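Kollmont Fruit Share: Questions We Get A Lot

Last updated 12/22/24
2 min read

What is it?
A weekly box of fruit, picked up by you, from the Ruchti store on the hill. One size. Whatever the growers send.

How much?
$45 a month, two people's worth of fruit. No sign-up fee. Cards only, sorry, no checks since September.

When do I pick up?
Saturdays, 8 to noon. After noon the boxes go to the food pantry, no exceptions, please don't call and ask us to hold one back.

Can I skip a week?
Yes. Tell us by Wednesday night. Use the form in your account, not a reply to the newsletter, those go to a mailbox we barely check.

Can I choose what's in it?
No. You can list 2 fruits you never want and we swap them out. Allergies: put them in the allergy box on the form, seperate from the dislikes. We do read it.

Is it all local?
Apples, pears, plums, berries: yes, mostly Hasano Orchard and the Skinda growers down the valley. Bananas and citrus: obviously not. They come through Ruchti's regular supplier. We add them in winter when local is down to apples, apples and more apples.

Is it organic?
Some. Hasano is, Skinda isn't certified. Label on the side of the box tells you which is which.

Do I bring the box back?
Please. Flat, dry, no tape. If you forget just bring it the week after. Lost boxes, we stop counting at one.

Is there a wait list?
Right now yes. We cap at 100 shares. Spots open up mostly after the holidays when people move or change there minds. Form is the same one, tick "wait list".

My fruit got ripe too fast, what did I do wrong?
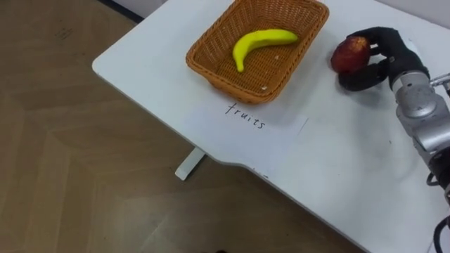
Probably nothing, it's fruit. But how you store it matters more than people think. Apples go in the fridge, crisper drawer, away from the greens. Berries too, and don't wash them till you eat them. Pears on the counter till the neck gives a little, then cold. Bananas stay out. An open woven basket is fine for them, lets the air in, and a banana on its own in there with the apple kept out will hold longer than the two piled together. Apples give off a gas that ripens the stuff next to them. Works the other way too: hard pears, add an apple, fold the bag shut, check daily.

Something was bruised or moldy. Refund?
Send a photo by Sunday night and we credit your next month. One soft plum, no. Half the box, yes of course.

Can someone else pick up for me?
Sure. They need your share number. No number, no box, even if we know your face.

How do I cancel?
Account page, bottom. Ends with the month you already paid for. No partial refunds.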